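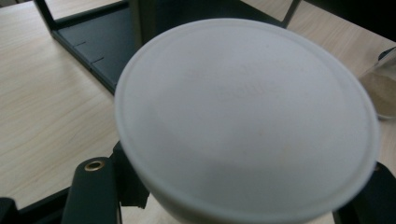
Re: [gilchrist-kitchen] Dishes with names on the bottom, again

From: Leopoldo Tlapale
To: gilchrist-kitchen list

On an evening in April, Anayeli Villaseñor wrote:

> Can we please agree on a system for potluck dishes? I went home from
> the last one with three lids and no bowl. My mother's blue casserole
> is somewhere on Nerness Street and I would like it back before she
> visits. I propose masking tape, name and house number, on the bottom
> of everything. Lids too. Lids are separate citizens.
>
> Anayeli

Anayeli, I'm for it, with amendments.

Masking tape lasts one trip through my dishwasher and then turns up in the filter. I have tried paint pens (fine until you scrub), nail polish (my daughter's, never forgiven), and a label maker, which produced 20 labels reading LEOPOL before the cartridge quit. I still use them.

White things are the real trouble. Half this list bought the same plain white serving set when the store on Olon Avenue closed, and whatever the maker molded into the bottom is no help when everybody's says it. At the last potluck I watched two grown adults argue over a platter neither of them owned. It was mine. I let them finish.

So:

Bring it in something ugly. My orange roasting pan has been to every event since we moved here and has come home every time.

If you must bring the good china, take it home dirty. Don't leave it to soak in the hall sink with a note.

The orphan shelf at the Grenine Street hall gets cleared before the summer picnic. After that it all goes to the rummage table, lids included.

Your casserole, I think, is at the corner house with the loud wind chimes. I had enchiladas out of it there in March and said nothing, for which I apologize. They were very good.

Leopoldo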